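Clothes Care and Mending, Evening Course
Session 4: Reading a garment before you fold it, press it or mend it
Tutor's notes, Clestham

Hello again, and well done to everybody who braved the car park last week. These are my notes from the session, tidied up a bit, with the things I forgot to say put back in. Keith Lightfoot asked if he could have them in larger print, so there's a pile of those by the door as well.

We start at 9 sharp next time, by the way. I know, I know. Ryan has the room straight after us and he does need the tables.

Flat on the table first

I go on about this every session and I'm going to go on about it again. Before you do anything to a garment, get it on a table and look at it. A bed is too soft, your lap is hopeless, and the ironing board is too narrow to show you more than one leg at a time. A plain wooden table with a smooth top is lovely because the cloth slides when you want it to and you can feel a pin through it (check for pins, please, I have the scars).

Put it down any old how to begin with. Let it rumple. Then work outwards from the middle with the flat of your hand, no tugging, until the big folds have gone. The small creases can stay for now, you're only trying to find out where everything is. 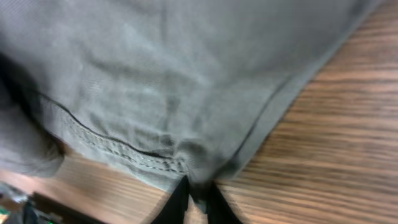
Most people want to go straight for the corners, and I did the same for years. The trouble is that if you pull a corner of something woven you pull it on the slant, and cloth on the slant stretches. Yvonne Sugden showed us this beautifully with her tea towel -- she pulled it along the weave and it hardly moved, then pulled it corner to corner and it turned into a diamond. Same cloth! So: along the grain when you're smoothing, and leave the diagonals alone.

Finding your way by the seams

A seam is the nearest thing a garment has to a street map. Once you know which one you've got under your finger you know where you are, even when the thing is in a heap.

Run a finger along it. One thickness on each side and a ridge in the middle is an ordinary joining seam. A flat band with a row of stitches showing is a hem or a facing, and it'll feel stiffer than the cloth next to it. If there's a thin cord or a contrast edge, somebody has put in piping, and piping hates a hot iron run straight over the top. Use a cloth.

Graham asked what to do when two seams meet and there's a great lump. Nothing, mostly. Fold either side of the lump and never through it. If you fold through it you get a hard shiny mark on whatever's sitting on the outside, and on darker cottons it's a devil to shift.

Waistbands and the bits attached to them

Trousers and shorts have more going on at the top than anywhere else, so that's where I'd have you look first. Loops, tabs, rivets, buttons, pocket corners, all of it crammed into a few inches and all of it taking the strain every time you sit down.

Look at the inside edge too. It's often finished in a different cloth, sometimes a paler one, and you may find the weave is different as well. Twill shows up as fine slanting lines. It wears well, but it can shrink at a different rate from the outside, and then the whole top edge puckers. If yours has done that, steam it and ease it with your fingers. Don't drag the iron.

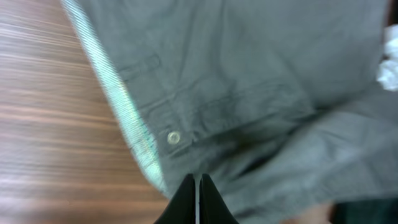 Fig. 2. Grey-green cotton: pale twill band along the edge, small stitched tab, metal rivet near a seam.

Rivets. They're there to stop a pocket corner tearing, and they do it very well, but they'll scratch an iron plate in one pass. Derek Kershaw has a nice line across his to prove it. Press up to the rivet, lift, go round. If one has worked loose, wiggle it gently and see if the cloth has frayed underneath. A patch on the inside and a few tight stitches round it will see you through.

Tabs and loops go at the ends. Four or five stitches back and forth over the same spot, with thread a bit heavier than you think you need, and finish on the inside. I use whatever's in the Ashworth tin, so please don't ask me for a brand.

For next time

Bring one pair of trousers or shorts with something wrong with them. Anything but a broken zip -- zips are in September and I won't be talked into doing them early.

Have a go at the smoothing at home, 30 minutes with whatever's in the ironing pile, and jot down which seams you found and which ones had you stumped. Scraps of paper are fine.

Needles, sharps size 9, and your own scissors. Mine are not for lending after what happened to the last pair.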